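Simin Mohammadi: «El barro tiene mejor memoria que el ayuntamiento»

19 de septiembre de 2020

Simin Mohammadi llega con un cuaderno de tapas blandas, dos bolígrafos y unos zapatos que, según ella, ya estaban perdidos antes de conocer el barrio. Lleva desde agosto recorriendo callejones para Iltirell, una pequeña editorial que prepara una guía de lugares a los que ninguna guía manda a nadie. El encargo le pareció una broma. Luego le pagaron el anticipo.

«Me pidieron 800 palabras por calle», cuenta. «Hay calles que con 211 van sobradas y otras en las que gasto 800 antes de llegar a la primera puerta. A mi editor esto no le hace gracia, él tiene una maqueta.»

Su método consiste en caminar despacio y mirar al suelo, costumbre que atribuye a la prudencia. Le interesa dónde se queda el agua, por dónde la rodea la gente, en qué lado se amontonan los cascotes. De los monumentos prefiere no hablar. «Un monumento ya tiene su placa. Un charco no tiene a nadie que lo defienda.» 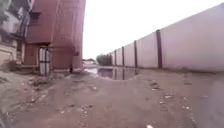
Sobre los charcos, precisamente, tiene opiniones firmes. Los divide en charcos de paso y charcos de residencia, y sostiene que los segundos deberían figurar en los planos. «Si algo ocupa el ancho de una calle, lo mínimo es ponerle nombre. Yo he visto plazas con menos superficie y con busto.»

Le pregunto por los escombros y se anima. El escombro arrimado a una pared, explica, es una forma de contabilidad: alguien hizo una obra, alguien pensaba llevárselo, alguien se fue acostumbrando. «Primero es un estorbo, después es un montón y al final es una referencia. Tuerza usted pasado el montón. He oído dar esa indicación con toda seriedad, y funcionaba bastante mejor que mi mapa.»

El mapa es asunto delicado. Utiliza uno de la casa Warnier, heredado de un colega, en el que los callejones aparecen como rayas del grosor de un pelo o directamente no aparecen. Ella los repasa a lápiz. En una escala así, dice, una calle entera cabe debajo de una miga de pan, y lo sabe porque desayuna encima.

Antes de esto escribía catálogos de baldosas para una firma llamada Skinergate. De aquella época conserva un vocabulario inútil y amplísimo para los tonos rojizos. «Terracota, óxido, ladrillo viejo, teja quemada. Cobraba por distinguirlos. Ahora me paro delante de una fachada, la miro un rato largo y escribo: rojiza. Es una liberación.»

Defiende también los callejones de tierra frente a los pavimentados, aunque con matices y con los tobillos en contra. La tierra, dice, guarda las rodadas y obliga a elegir por dónde se pisa. El pavimento, en cambio, invita a levantar la cabeza, y entonces empiezan las rejas, los voladizos, los balcones.

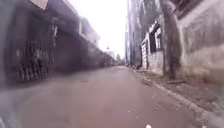 «Lo que más me cuesta es el final de las calles», admite. «Desde la entrada una siempre cree que al fondo hay algo. Un árbol, más luz, un sitio donde sentarse. Anda una hasta allí y hay otra calle. Eso en el libro sale muy bien una vez, a la cuarta el lector pide que le devuelvan el dinero.»

De momento ha entregado dos capítulos. El primero volvió con una sola corrección, un signo de interrogación junto a la palabra «cascote». El segundo volvió con muchas más - no quiere entrar en detalles - y con una nota de Lazăr, el corrector, que sugería incluir «algún restaurante». Ella contestó que había pasado por delante de muchas puertas oscuras y que no descartaba que alguna lo fuera.

¿Y los vecinos? Son amables, responde, y la toman invariablemente por alguien de la compañía del agua. Al principio los desengañaba. Ahora apunta las quejas en el cuaderno, entre las notas sobre muros, y promete transmitirlas. «No sé a quién. Pero las tengo ordenadas por calles, que ya es más de lo que tiene la compañía.»

El libro debería salir el año que viene, si la maqueta lo permite. Mohammadi mira por la ventana del café, donde ha empezado a llover, y pide otro té. Los zapatos, dice, pueden esperar.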